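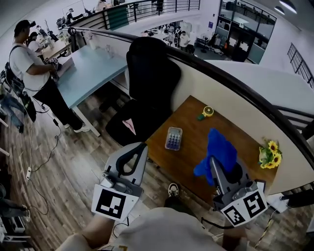 Gastbridge opens its balconies to the public, weather permitting

Fifteen households agree to let strangers admire their outdoor desks

GASTBRIDGE, August – The Gastbridge Balcony Trail returns this month with 15 balconies, 3 routes and one portable toilet, an increase of one on last year.

The trail began as an argument in the lift at Zollitz Court over whether a balcony counts as a room. Residents who said yes were invited to prove it by working, eating or reading out there for a whole summer. Several are still doing so, and will be at home between 10am and 4pm to take questions about drainage.

Visitors can expect tomatoes at every stage of disappointment, a good many folding chairs and a growing number of outdoor desks, the last a habit picked up by people who told their employers they had a home office and then had to find one. The organisers ask that papers on desks be left unread, however interesting.

"People think you need a big balcony," said Myung-ja Ham, who started the trail and whose own measures 91 centimetres from door to rail. "You need a small table and low expectations. I have had both for years."

New this year is a talk on furniture that lives outside, given by Fotini Xenos of the Pronden repair workshop. She will cover oiling tabletops, tightening wobbly legs and knowing when to stop.

"Most of what I'm brought has been left out all winter under a bin bag," she said. "The owners are always surprised. I used to be surprised as well."

Tickets cost £8 and include a map, which has been corrected following last year's events in the car park behind Na, the noodle bar on Mill Street. Children under 12 go free. Dogs are welcome on the ground, but not above it.

The trail goes ahead in light rain. In heavy rain, ticket holders may look up at the balconies from the pavement at no extra charge.

Tickets are on sale at Gastbridge Library and at the door of Zollitz Court from 9.30am.

ENDS

Notes to editors

Interviews with balcony owners can be arranged on request. Please allow time for the stairs, as the lift is being mended.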